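What happens when there is a gas leak?

News for Kids: How It Works
July 16, 2023

Earlier this month, people on Hoarau Street in Graritz had to leave their homes in the middle of the afternoon. A digging machine had hit a gas pipe under the sidewalk. Firefighters closed the street, and families waited in the library until it was safe to go back. The street was closed for four hours, and no one was hurt.

Some readers wrote to ask what a gas leak is and why so many people had to move for one pipe.

What is natural gas?

Natural gas is a fuel. Many homes burn it to heat rooms and water, and some people cook with it. It comes from deep under the ground and is mostly made of something called methane.

Big pipes carry the gas across the country. Smaller pipes, called mains, run under streets. Even smaller ones, called service lines, branch off from the main and go to each building. In Graritz the pipes are looked after by a gas company called Clunent.

You can't see natural gas. You can't smell it in its natural form either. Gas companies add a chemical to it that smells like rotten eggs. It takes only a tiny amount of the chemical to make a strong smell, so people usually notice it early, when there is still very little gas in the air.
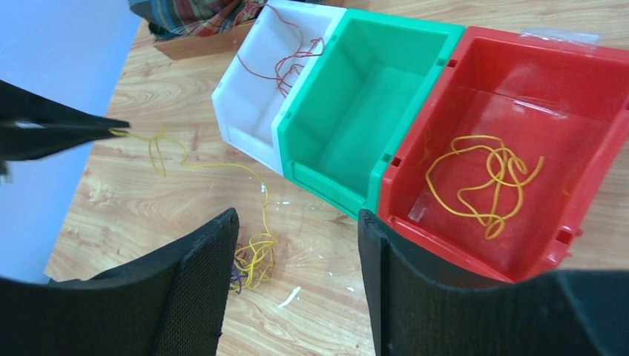 The smell does not always work as a warning. A person with a bad cold might miss it. People can also get used to a smell if they have been near it for a while. For this reason some homes have a gas alarm as well. A gas alarm is different from a smoke alarm, and a smoke alarm will not notice gas.

Why do pipes leak?

Pipes can leak when they get old. Metal pipes rust, and the joints between pipes can loosen as the ground moves. Tree roots sometimes push on them. Newer pipes under streets are often made of plastic, which does not rust.

Another cause is digging. That was the problem on Hoarau Street, where workers were putting in a new water line for the Emetti apartments. A digging machine can break a pipe in a second, and so can a person with a shovel if the pipe is thin or close to the surface.

In the United States, anyone who wants to dig is supposed to call 811 a few days before. Then someone comes out and marks the ground with paint or small flags. Yellow means gas. Blue means drinking water, red means electric power, orange means phone and internet cables, and green means sewers. You may have seen these marks on a sidewalk near your school. Please leave the flags where they are.

Why is a leak dangerous?

Gas by itself does not catch fire. It has to mix with air, and then something has to light it. A flame can do that. So can a very small spark, like the one inside a light switch when you flip it.

If there is only a little gas in the air, the mix will not burn. If there is enough, it can burn very fast or explode. Outdoors, natural gas is lighter than air, so it tends to rise and spread out. Indoors it can collect in a room. Gas from a broken pipe can also travel through the soil and come up inside a building that is not right next to the leak. This is why firefighters check basements up and down the street.

Who comes to help?

Firefighters usually arrive first. On Hoarau Street they kept everyone at least 300 feet away from the broken pipe, which is the length of a football field without the end zones. Police officers stopped cars at both ends of the street. Cars have hot engines and electrical parts, so they have to stay back too.

Firefighters carry a gas meter that fits in one hand. It draws in air and shows a number from zero to 100. Zero means the meter finds no gas. At 100, there is enough gas in the air to burn. Firefighters do not wait for the number to get that high, and they leave or move people out while it is still low.

Next comes the gas company. Clunent sent a crew of 6 workers. Their first job was to stop the gas. Sometimes a crew can turn a valve, which is like a big faucet. Plastic pipes can also be squeezed flat with a special clamp, and that is what the crew did here. Then they cut out the broken piece and put in a new one.

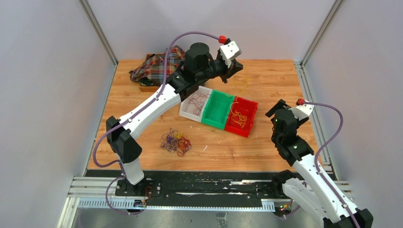
Two robot arms at a table with a wood-grain top.

When can people go home?

Fixing the pipe does not finish the job. Firefighters and gas workers go into the buildings with their meters and test the air. If they find gas, they open windows and doors and let it clear, and then they test again.

After that, workers may have to visit each home to turn the gas back on and light the small flames in older heaters, called pilot lights. Adults should not do this themselves when the gas company has shut off the supply.

What should I do if I smell gas?

Tell an adult and go outside right away. Don't stop to collect your things.

Don't turn any lights on or off. Leave them the way they are.

Don't use a phone inside the house. Walk well away from the building first, and then you or an adult can call 911 or the gas company.

Don't go back in for a pet or a toy. Tell the firefighters if an animal is inside.

Stay outside until a firefighter or a gas worker says you can go in.

Words to know

Main: a large pipe that runs under a street.
Methane: the gas that makes up most of natural gas.
Meter: a tool that measures something.
Valve: a part that opens or closes a pipe.
Evacuate: to leave a place because it is not safe.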